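Visit report: Malhotra stone and worktop plant, Dumenia

Four of us made the trip in July: Divya Gounder, Hòa Khổng, Rocío Huerta and me. Our host was İlker Akgül, who runs the finishing hall. The tour began at 8:30 and covered the slab yard, the saw line, polishing and the sample rooms.

Slab yard

Blocks arrive by rail and are cut elsewhere on the site. Finished slabs stand on A-frames under a roof open on two sides. The yard holds about 1,000 slabs, sorted by quarry lot and then by thickness. Lot numbers are painted on the long edge, so a slab can be identified without pulling it. Marble and granite are kept in separate bays, and nothing is stacked flat.

Saw line

Two bridge saws were running and a third was down for a spindle change. Cutting water goes to a settling tank and comes back through a filter press. The press cake leaves by truck every Thursday. Noise at the operator station was lower than we expected – the blades have a damped core.

Polishing

The line has a row of heads stepping up from coarse to fine grit. Marble gets a honed finish at 400 unless the order says otherwise. Akgül prefers honed for kitchens: etching from lemon juice or vinegar shows less on it than on a high polish. Sealer is applied by hand and wiped off before it can haze.

Light marble with thin veining makes up most of the kitchen orders. Customers ask for faint veins, and the layout team turns the templates on the slab to keep the heavier markings in the sink cutout. A patterned wood cutting board against white stone is a common pairing in the kitchen layouts.
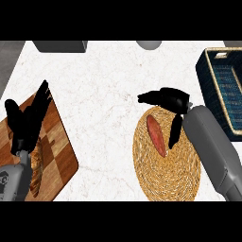

Edge profiles

The sample room has 37 profiles on one wall, each cut from the same gray granite. Eased and half bullnose account for most sales. Mitered edges are glued and clamped overnight, then ground by hand. Huerta asked about chipping at the miter; the plant now leaves a small flat on the arris.

Open points

Akgül will send the sealer data sheet and the flatness tolerance for long runs. Gounder is to check whether the Barnik adhesive is approved for use over floor heating.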